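Home | Opinion | Local | Letters | Subscribe

Keep the last bus

The Dirkby council wants to end the late bus to Baltport. Its reason is money. The route carried 908 riders in March, and the council says it needs 1143 to pay its way. I think the council is using the wrong test.

A late bus is there for people who finish work late. The cannery in Baltport lets its second shift out at 10:40 p.m. Some of those workers don't drive, and a cab home costs more than two hours of their pay. If the bus goes, they will have to quit or find a ride every night of the week.

We don't ask the streetlights on Mill Road to earn money. We don't ask it of the library either, and I would be against it if we did. The bus should be treated the same way.

The council could also save money elsewhere. The noon run on Thursday goes out nearly empty. Drop that one first and see what the numbers look like in the fall.

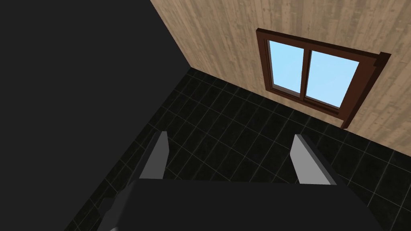
Fares are the other choice. I would pay more, and I have said so at two meetings. A small increase on the weekend trips would bother me less than losing the weeknight service. What I can't accept is a vote before the riders have been asked. The survey went out by email only, and plenty of people on that bus never got it.

200 shares | 14 comments

We use cookies to improve your visit. Accept | Settings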